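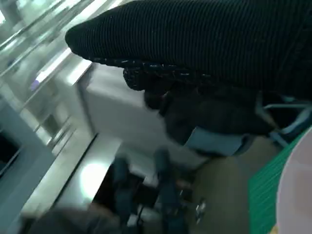
How to wash and dry a wool jumper at home

Most wool jumpers can be washed by hand in a sink or a washing-up bowl. It takes a quarter of an hour of work and a day or two of drying. Check the care label first. If it says dry clean only, follow the label, particularly with lined or tailored knitwear.

What you need

A clean sink or a large bowl
Liquid detergent made for wool (no bleach, no enzymes)
Two large bath towels
A flat drying rack, or a third towel on a table
A tape measure
Kitchen scales, if you want to measure the detergent by weight of wool

Before you start

Turn out any pockets and fasten the buttons or zip. Look over the elbows, cuffs and underarms for holes. A small hole gets bigger in water, so put a couple of stitches through it now and mend it properly once the jumper is dry.

Lay the jumper flat and measure it across the chest, from shoulder to hem, and along one sleeve. Write the figures down. You will need them at the drying stage.

Dark wool often loses some dye. Wet a corner of white cloth, press it against an inside seam for a minute and look at the cloth. If colour has come off, wash that jumper alone. Ribbed cuffs knitted in a different yarn from the body should be tested separately. If the trim has pale flecks in it, use colder water and don't leave it to soak for longer than it needs.

Washing

1. Fill the bowl with cool water, no warmer than your hand. Add the detergent and stir until it has dissolved. The bottle will give a dose. With the one I use, a jumper weighing 800 g gets two capfuls and anything lighter gets one.

2. Put the jumper in and press it down until it is soaked through. Leave it for 13 minutes.

3. Squeeze the water through the fabric with your hands open. Don't rub, twist or scrub. For a dirty cuff, put a drop of detergent on it and press it between finger and thumb.

4. Let the water out with the jumper still in the bowl, pushing it gently against the side. Then lift it out from underneath with both hands. Wet wool is heavy and will stretch if you pick it up by the shoulders.

5. Rinse in water of the same temperature. A sudden change from warm to cold can felt the wool. Two rinses are usually enough. If the water is still cloudy, do a third.

Getting the water out

Lay the jumper on a dry bath towel, fold the sleeves in and roll the whole thing up like a sleeping bag. Kneel on the roll and work along it. Unroll, change to the second towel and do it again. Thick ribbing holds a lot of water, so fold the cuffs and hem over and press those parts separately.

Some machines have a wool spin that can be used instead. Put the jumper in a mesh bag and keep to the lowest speed.

Drying

Spread the jumper on the rack, away from radiators and direct sun. Using the measurements you took earlier, ease it back to size. Pat the ribbing together with your fingers so the ribs lie close and straight. Don't pull the cuffs wide, as they may dry that way.

Turn it over after the first night. A thin jumper washed on Saturday morning is generally dry by Sunday evening. A heavy one in March, with the heating low, can take until Tuesday.

Bobbles and storage

Take bobbles off when the jumper is fully dry, with a wool comb or an electric shaver. Hold the fabric flat and work in one direction. Go lightly over ribs and leave the edges of the cuffs alone.

Fold it and keep it in a drawer. For summer, put it away clean in a cotton bag with the top tied. Moths go for wool that has been worn, so wash everything before it goes in, including jumpers that were only worn once.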